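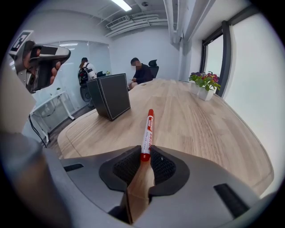 How to Rosin a Cello Bow for the First Time

A brand new bow makes almost no sound. You draw it across the strings and get a faint whisper, and plenty of beginners think they bought a bad one! All it needs is rosin, and putting it on is one of my favorite little jobs in music.

Tighten the bow first. Turn the screw at the end clockwise until you can just fit a pencil between the hair and the stick at the middle. The stick should still curve in toward the hair. If it's straight, back off a turn or two.

New cakes of rosin are shiny and slick, and the hair will slide right over them. Rub the top lightly with fine sandpaper until it looks dusty. A few passes will do it.

Now hold the cake in your left hand with your thumb well clear of the metal ferrule (I've chipped two cakes by bumping them, so go easy near the frog). Lay the hair flat and pull slowly from frog to tip, then back again. For a bow that has never been rosined, I do 20 full strokes, then try an open G. Still whispery? Give it a few more and try again. You'll hear the moment it catches, and it's such a great feeling when that big warm note finally comes out.

After that, three or four strokes before you practice is plenty. If white dust is puffing up off the strings, skip a day or so.

When you're done, wipe the strings and the stick with a soft dry cloth, keep your fingers off the hair, and loosen the screw before the bow goes in the case.

My first teacher, Indrek Stankevičius, had me do all this with my eyes closed so I'd listen for the change in the sound. Try it sometime, it's really fun!

Posted by Obsa Abdella in Cello Basics
Next lesson: Holding the bow without squeezing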